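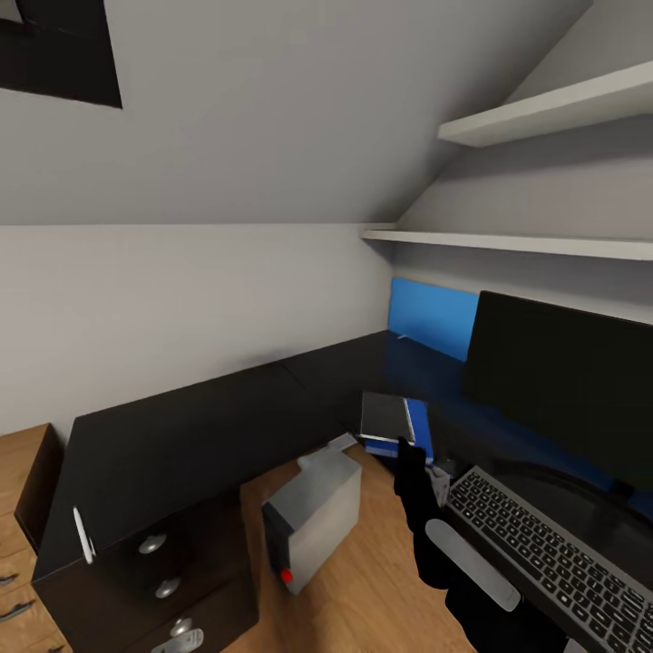
Enrollment for the June session of the Stilen Program in reflective journaling is now open to returning and new participants. The program consists of guided writing periods completed at home, and each participant is asked to set aside a fixed place for them. A desk under a sloped ceiling with two bare shelves above it is entirely adequate. Entries should be at least 300 words and written before 9 a.m. where possible.

Natália Gajdoš will lead the opening module on habit and attention. Fotini Vlachopoulos will review goal statements, which are limited to 240 words. Requests for deferral should be sent to the Penrose office.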